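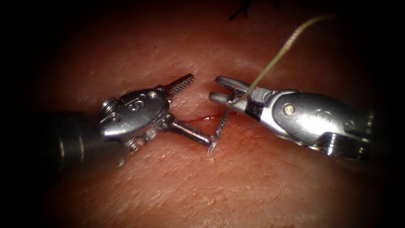
November 19, 2019

Ball-tracking rig, Stedport ground, second session.

Boveck cricket board wants the bounce figures before they answer Cokell about the April tour. Cokell have offered three one-day games and no long match, on the grounds that our pitch is "unpredictable." We have been asked to find out if that is an insult or a measurement.

Bowling machine set to 60 mph, same length all morning. Logged 2,074 deliveries across both sessions. After throwing out the ones that hit the crease marker, the roller handle and my shin, 2,003 are usable. The shin delivery kept low, for the record.

Bounce at the north end is fine. South end, off stump side, there is a patch where the ball either sits up politely or goes along the floor. Spread there is 25 cm. I moved the machine half a pace left and got the same thing, so it's the patch. Checked the machine feet anyway. One was standing on a sandwich wrapper. Reran the last batch with it removed, no change.

Alipour radar gun reads high when the sight screen is in its path. Keep it behind the screen's left edge and write down the offset. Last week's speeds have no offset written down and I would treat them as fiction.

The board would like a one-page note saying the pitch is suitable for a four-day match. I can give them one page. North end gets a paragraph, south end gets a graph, and they can argue with Cokell over which to read first.

To do:
Top up sand at south end, roll, retest same length.
Try the older balls, the new ones are flattering everything.
Battery for the second tripod unit. The charger is in the scorers' box under the tea urn.
Ask for shin pads.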